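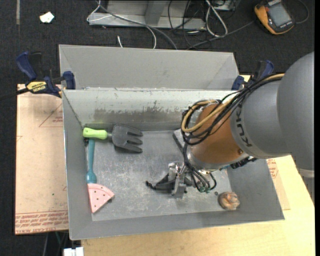

4.3 Setting up the pick bin

Complete section 4.2 (mounting the Grirlow gripper) before you start. Keep the robot in manual mode until step 7.

1. Place the metal bin on the table inside the arm's reach. The long side faces the operator.

2. Fasten the bin at both back corners with bar clamps. Hand-tighten only.

CAUTION: Do not clamp the front wall. The gripper can hit a clamp there on a low pick.

3. Route the cables and the hose along the arm and leave a loop at the wrist. Turn the wrist slowly through its full range. Nothing should pull tight or rub on the bin rim.

4. On the pendant, open Grirlow > Bin > Teach.

5. Jog the fingertip to each inside corner of the floor and press Save.

6. Set the floor clearance. A new bin starts at 300, in hundredths of a millimeter.

NOTE: Scratches on bare metal can throw glare into the depth view. If error 623 appears, dim the overhead light and repeat step 5.

7. Put in three or four mixed objects, with none touching the walls. Close the guard, switch to automatic and run Test Pick at low speed.

If the gripper touches the floor, stop and go back to step 5.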